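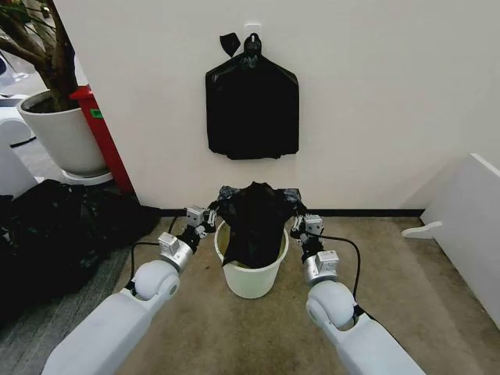 Stostdale Herbarium -- Mounting and Labels Workshop

November, Wednesday, a little after four

Finished the last folder of the Borkis ferns today, and I'm more pleased than I probably should be! The count in the ledger now stands at 2,723 sheets mounted, with 3,642 in the whole collection, so we still have a good long winter ahead of us.

The thinned wheat paste behaved much better than last week's batch. I let it rest overnight and strained it twice (Meenakshi Tyagi's suggestion, and a good one), and the small fronds went down without any of that awful curling at the tips. The thick stems still want linen strips. I tried paste alone on 3 of them and all three had lifted by lunch -- please don't repeat my mistake.

Finn, the Steinbach labels have two spellings of the same valley. I've copied both exactly as the collector wrote them and put a pencil note on the folder, so you can settle it when you're back at your desk.

Blotters are getting low again. Tomorrow: fresh paste first thing, then start on the Prumari mosses, which I've been looking forward to since summer.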